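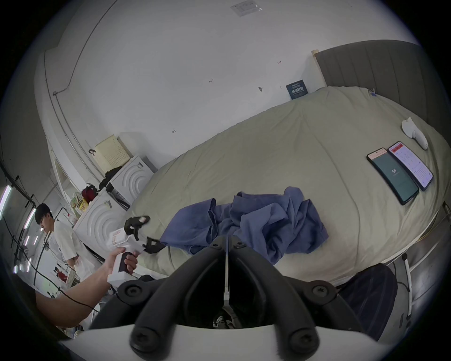 Caring for Books in Translation at Home
Reader Services, Norkano Library
Revised May 7, 2023

Translated fiction is often issued in small paperback runs, and a lost or damaged copy can be difficult to replace. The Library offers the following guidance to members who keep such books at home.

Shelve paperbacks upright, with a bookend at the open side. Large-format volumes may lie flat, no more than 3 to a stack. Leave a small gap behind the row for air to move.

Dust the top edges each April with a soft, dry brush, holding the book firmly closed and brushing away from the spine. Household sprays should not be used on covers or shelves near books. 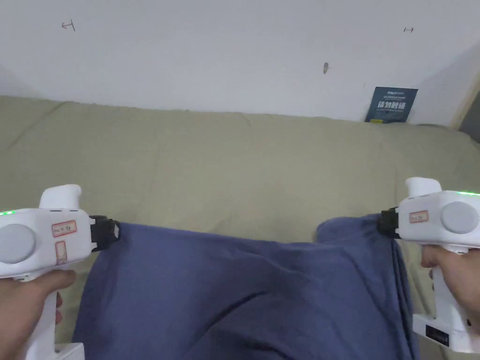

Bilingual editions are frequently thicker than their bindings can bear. Open a new copy a few pages at a time, from both ends toward the middle, before reading.

Do not mend torn pages with ordinary tape. Place the loose piece in a paper envelope inside the back cover and bring the book to the repair desk, Room 106. Consuelo Zabala receives items there until 15 minutes before closing. Members may leave 2 books at a time.

Publisher's inserts and translator's notes should be kept with the volume.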